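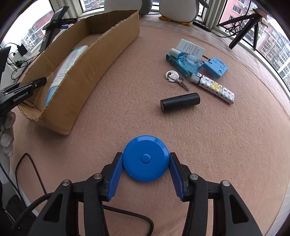
Figure 1. Blue tape measure held between the finger pads, open box at upper left.

3. What the segmenter gets wrong

Our project asked whether Zelus, the planner we wrote for the course, could choose the next item to pack from wrist camera views alone. The short answer is sometimes, and I don't trust the "sometimes" very much.

We labeled 3,712 crops by hand in November and held back 600 for testing. The detector did well on those 600. I would not read much into that, as they came from the same recordings as the training crops and share the same windows and the same pink cover. On a new set of 300 the score dropped enough that we stopped quoting the first number.

Small, loose items were the worst. A key or a lighter often got merged with its neighbor, and Zelus then planned one grasp for two things. Inside the box it was harder still. Items overlap there, the walls hide part of them, and the fingers hide more.
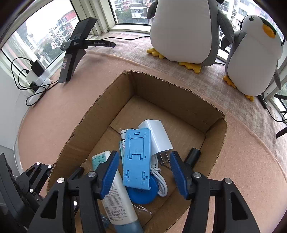 Ait Ali objected at our review that we were blaming the detector for a planning problem, and that Zelus should ask for a second view before it commits to a grasp. We tried this. With a second view it made fewer merged grasps, but it also got stuck asking for views in 5 runs, and we have no stopping rule we can defend yet.

The version handed in has the second view switched off.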